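Mutov opens hand-guided teaching trial for bin picking at its Nindton workshop

Operators show the arm each grasp by hand or from a remote desk, and 3,191 recorded picks are released to partner sites

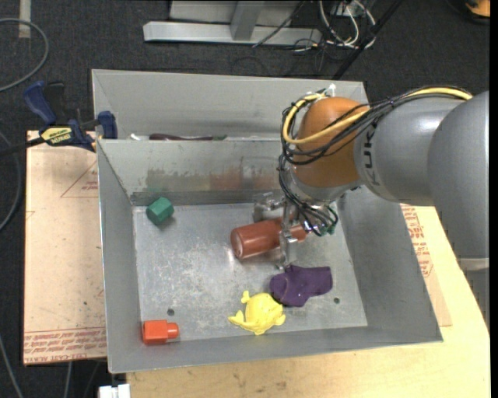

Summary

NINDTON, January -- Mutov has begun a trial in which workshop staff teach a robot arm to pick mixed objects out of a metal bin. The staff do not write programs. They either take hold of the arm and move it through the task, or they drive it from a desk with a hand controller, and the system records what they do. The trial runs under the project name Elum and is carried out with Pringle, the Nindton packing firm that will be the first to use the results on its own line.

With this announcement Mutov is also releasing the first set of recordings, 3,191 picks in all, to Pringle and to other partner sites that have signed the project agreement.

What the trial covers

Elum deals with one job: reaching into a bin of unlike things, taking hold of one, lifting it out and putting it down somewhere else. The objects differ in shape, softness and surface. A bottle on its side, a piece of crumpled cloth, a plastic toy and a hexagonal block can all lie in the same compartment, and each needs a different approach from the gripper.

The bin is sheet metal with sloping sides and an upright divider, which gives a small compartment and a large one. It is clamped at the side. The walls matter to the work, as a gripper that comes in at the wrong angle will meet the metal before it meets the object. Operators are asked to show the arm how to come in steeply near the walls and how to leave room for its fingers.

Two ways of teaching

In the first method, the operator stands beside the bench and guides the arm directly. The joints are set to give way under light pressure, and the operator brings the gripper down to the object, closes it with a foot switch and lifts. Joint positions, gripper opening and force readings are stored throughout.

In the second method the operator sits at a desk in the next room with a screen and a hand controller. Movements of the controller are passed to the arm at reduced scale, so that a large movement of the hand gives a small one at the gripper. This is slower to learn. Most operators need up to 5 sessions before their recordings are good enough to keep.

Mutov is using both because they give different kinds of recording. Hand guiding is quick and the operator can feel contact through the arm, but the operator's own hands and sleeves often get into the camera pictures. Remote control leaves the view clear -- and it is closer to what the arm will have to do later, when it has only its cameras and sensors to go on.

"People who have packed boxes for years know how to pick up a soft thing without thinking about it," said Pin-yu Lai, who leads the Elum project at Mutov. "If you ask them to write it down they give you half a page and it leaves out most of what they do. If they take the arm and do it, we get the whole movement, including the small corrections at the end."

How the recordings are used

Each pick is stored with a note of the object, the method used and whether the lift was completed. Failed picks are kept. A grasp that slips, or one that the operator breaks off and tries again, is marked as such and used in training alongside the good ones.

The recordings are then used to train a control model, which is tested on the same bench with the same kinds of object in new positions. When the model gets stuck, the operator can take over by remote control, finish the pick and hand control back. Those takeovers are recorded too and go into the next round of training.

Mutov is making no claims about picking rates at this stage. Test results will be given to partners when the second round of recording is finished.

Work at the bench

The arm carries its cables on the outside, tied at the wrist with enough slack for the joint to turn. Early in the project this arrangement was changed two times after operators found that the cables pulled on the wrist when the arm was guided low into the corners of the bin. Cable slack is now checked at the start of every shift, and the check is part of the written procedure supplied to partner sites.

Gaëtan Lacroix, operations manager at Pringle, spent two weeks on the bench with staff from his own packing hall.

"I wanted to know if our people could teach it without one of Mutov's engineers standing next to them," he said. "By the second week they were doing that with the hand-guided method. The remote desk took longer and a few of them did not like it. Cloth is still the hard one. It folds over and you have to go in again."

Following those comments, Mutov has changed the desk layout and added a second camera view for the remote operator, which can be switched on when the gripper hides the object from the main one.

Safety

During hand guiding the arm runs at a limited speed and stops if the operator lets go of the enabling switch. During remote control, entry to the bench area is closed off and the arm stops if the gate is opened. All operators are trained in both methods before they make any recordings, and a shift on the bench includes regular breaks.

Next steps

The second round of recording starts once Pringle has its own bench in place. It will keep the same bin and add objects from Pringle's returns line, among them soft packs and clear plastic bottles. Operators at Pringle will do the teaching at their own site, and the recordings will be sent to Mutov for checking and training.

Partner sites that want to record on their own equipment can ask for the written procedure, the object list and the recording software. The software at present supports one arm per bench. Support for two arms is being worked on and has no release date.

About Mutov

Mutov develops teaching and control software for robot arms used in packing, sorting and light assembly. Its workshop and offices are in Nindton.

About Pringle

Pringle packs and repacks household goods for retailers and handles customer returns from its hall in Nindton.

Media enquiries

Requests for interviews with Pin-yu Lai or Gaëtan Lacroix, and for visits to the Elum bench, should be sent to the Mutov press desk. Visits take place in the morning, before the recording shift begins.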